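Home | Syllabus | Readings | Week 3

Print this page | E-mail this page

Mediation and its limits: the Prirkora talks

Be careful with the word "breakthrough" in the readings. The envoy's office used it three times in February, and the fighting around Pirna went on. A ceasefire that lets up to 300 monitors in, but gives them no right to enter a barracks, is a thin sort of ceasefire.
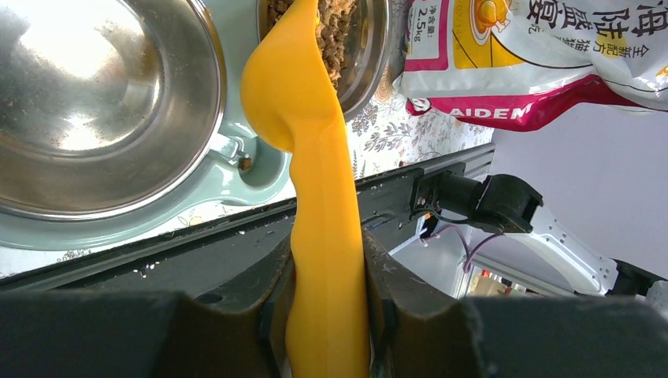

Rodel Barredo objected in the Friday section that thin is still better than none, and that the 183 prisoners exchanged would agree. Fair enough. But who picked the names on the list? The text doesn't say – and both sides claimed credit.

For next time: read the Magbanua memo, annex included. Ask what each party gave up that it still wanted.

Last updated: February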